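Pamer Dual-Arm Bench System – Set-up and Practice Guide
Section 6: Suturing under dual-arm control
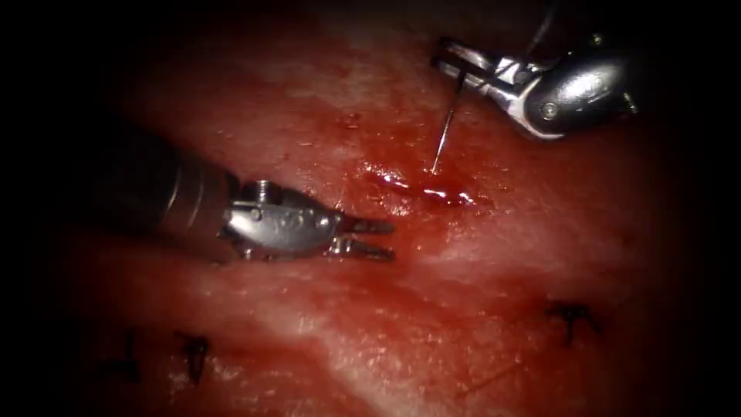 Figure 6.1 Needle held in the right-hand instrument, left-hand jaws open near the wound. Three knotted sutures lower down.

6.1 Scope

This section sets out the working rules for needle handling on tissue. It applies to both arms and to all operators, including those signed off under earlier issues. Read section 5 (Instrument fitting) first.

6.2 Before the first stitch

1. Check that both instruments are seated and that each wrist moves through its full range.
2. Set motion scaling to 6:1. Do not change it while a needle is held.
3. Confirm the use count of each instrument. Withdraw any needle driver at 112 uses.
4. Bring both tips into view before engaging the foot pedal.

NOTE: The arm controller records up to 2,000 events per session. Export the log before starting a new one.

6.3 Placing a stitch

1. Grip the needle in one instrument only. Keep the other clear of its path, jaws open.
2. Lower the needle until the point meets the tissue at the chosen entry site.
3. Check the line of the suture thread. It must not cross either wrist joint.
4. Drive the needle by turning the wrist. Do not push with the arm.
5. Receive the point with the free instrument, then release the first grip.
6. Tie, and trim the tails short enough to stay clear of the next stitch.

CAUTION: The system gives no force feedback. Judge tension by the thread and by movement of the tissue.

CAUTION: If blood hides the needle point, stop and clear the field before going on. Never search for a point by feel.

6.4 Stopping

Release the pedal and leave the jaws as they are. A needle still in the grip stays there until the second operator has confirmed its position aloud. Error 17 (wrist cable slack) requires the instrument to be changed – a restart does not clear it.

Section owner: Izzati Wibisono. Checked by: Lajos Pap.

Related sections
Section 5: Instrument fitting
Section 7: Needle counts and disposal
Annex B: Operator sign-off

Shared 17 times | 6 comments
© Pamer Technical Publications | Contact | Back to top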